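Teaching by hand: an update from the Ferkard room

Members who came to the March open night will remember the arm at the end of the hall trying to fold a tea towel and mostly pushing it off the bench. We said then that the trouble was the lessons and the arm itself was fine. Since that night we have changed how the lessons are made, and this item is for everyone who has asked how it works now.

The old way was remote control. One person sat at a console, moved a pair of levers and watched the arm copy them on a screen. It works, but it is slow, and you feel nothing through the levers. A good operator could get through 60 tries in a shift on an easy task. On anything soft, like cloth or paper, it was far fewer, and many of those had to be thrown out.

Now most of the teaching is done with hand-held grippers. You pick one up, squeeze the trigger and do the job yourself, at close to your normal speed. The position of the gripper is worked out from the printed markers and its own sensors, and the recording is later turned into movements the arm can follow.
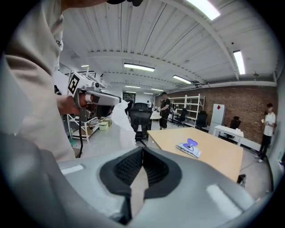
The Janjua set is the one we use for soft goods. It has given us far less grief than the Jarberg pair, which kept losing its place whenever a sleeve got in the way. On the white grippers the square marker sits up on the top side, above the hand, and a black cable hangs down toward the floor. Please keep that cable on the outside of your arm. If it crosses in front of you it will tug at the end of a long reach, and the tug ends up in the lesson.

Wipes are the current task. Pulling one wipe from a soft pack sounds like nothing, but it takes two hands: one to steady the pack and one to pinch and draw. The pack slides, the wipe stretches, and sometimes a second one comes along with the first. We want all of that recorded, including the tries that go wrong, as long as you carry on and fix the mistake the way you would at home. 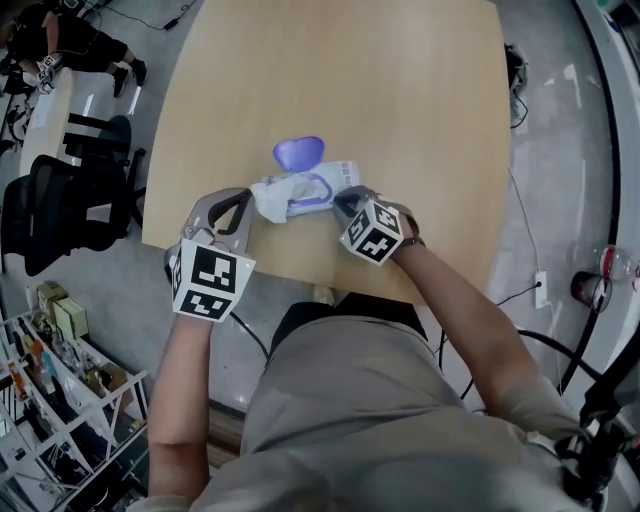 The target for this task is 1,000 good recordings. As of December 12, 2021 we have nearly 700, so there is a fair bit of room left for new people. Sessions run for 4 hours with a proper break in the middle – your forearms will want it. No experience is needed, and left-handers are very welcome, as almost everything so far has been done by right-handers.

A few requests from the people who check the recordings. Start each try with both grippers open and still. Don't talk yourself into a perfect rhythm, either. Shift the pack a little between tries, turn it, move it closer or farther away. An arm that has only ever seen the pack in one spot will reach for that spot forever.

Remote control hasn't gone away. Rarkar still want it for the heavy lifting task, where a person can't safely hold the load, and the console will stay set up for that. Anyone already trained on it can keep booking as before. For the grippers, put your name on the sheet by the door and allow extra time on your first visit for the practice run.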